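Einrichtung Schiebestab, Abschnitt 6: Wenn der Arm mitten im Schub stehen bleibt

Lesezeit: 4 Minuten

So, jetzt zu dem Fehler, der mich den halben Februar gekostet hat. Der Arm fährt brav an, senkt den Stab, schiebt ein Stück, und dann: Schutzstopp, Meldung 114, Ende.

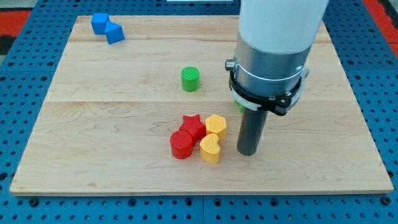
Bei mir kam die 114 immer nur beim Schieben und nie beim freien Fahren, deshalb habe ich viel zu lange an den Kraftgrenzen herumgedreht (bitte nicht nachmachen!). Schuld war die Stabhöhe. Der Stab war in der Klemme ein kleines bisschen nach unten gerutscht, und damit stimmte der Werkzeugpunkt in der Steuerung nicht mehr. Die Spitze setzte auf dem Brett auf, der Arm drückte weiter, und irgendwann hat die Überwachung zugemacht. Zum Glück, muss ich sagen.

VORSICHT: Nach einem Schutzstopp kann der Stab noch unter Spannung auf dem Holz stehen. Nie die Klemme lösen, solange die Spitze aufsitzt, und nicht mit der Hand unter den Stab greifen. Ich hatte einmal den Daumen dazwischen. Einmal reicht.

Und so geht ihr vor:

1. Not-Halt drücken und gedrückt lassen. Meldung und Uhrzeit notieren, die sind nach dem Neustart weg.

2. Not-Halt entriegeln, Fehler quittieren und den Arm im Handbetrieb senkrecht nach oben fahren, 55 mm über das Brett. Nur die Z-Achse! Wer hier schräg fährt, zieht den Stab übers Holz und nimmt womöglich gleich noch ein paar Bausteine mit.

3. Alle Bausteine vom Brett nehmen, auch die, die hinter dem Stab stehen. Die übersieht man von vorne gern.

4. Not-Halt wieder drücken. Erst jetzt die Schrauben an der Klemme prüfen. Bei unserer Dromell-Klemme ziehe ich sie über Kreuz an, immer schön abwechselnd, sonst verkantet der Stab.

5. Überstand messen, von der Unterkante der Klemme bis zur Stabspitze. Der Sollwert steht auf eurem Abnahmeblatt. Weicht er ab, Stab neu setzen und noch mal zurück zu Schritt 4.

6. Werkzeugpunkt neu einlernen (Menü »Werkzeug«, dann »Spitze antasten«). Den alten Wert überschreiben und keine zweite Version anlegen. Ich hatte zwischendurch drei Werkzeuge namens »Stab_neu«, das war kein Spaß.

7. Probelauf ohne Bausteine mit 10 % Geschwindigkeit, eine Hand am Not-Halt. Die Spitze muss überall frei über dem Brett bleiben, auch in den Ecken.

8. Läuft das sauber durch, Bausteine wieder auflegen und normal starten.

Hinweis: Legt ihr ein anderes Brett auf, fangt bei Schritt 6 an. Unser zweites von Laltwood ist etwas dicker, und prompt war die 114 wieder da.

Noch ein Hinweis: Die Kraftgrenze lasst ihr bitte in Ruhe. Ross Halliday, der die Zelle mit mir aufgebaut hat, hatte sie bei der Fehlersuche hochgesetzt, und da kam zwar keine Meldung mehr, dafür hatten wir eine hübsche Rille im Holz. Steht sie bei euch anders als auf dem Abnahmeblatt, setzt sie zurück, bevor ihr irgendwas anderes probiert.

Kommt die Meldung trotz allem wieder, schaut in Abschnitt 14 nach, da geht es um den Kraftsensor und das Nullen nach dem Warmlaufen.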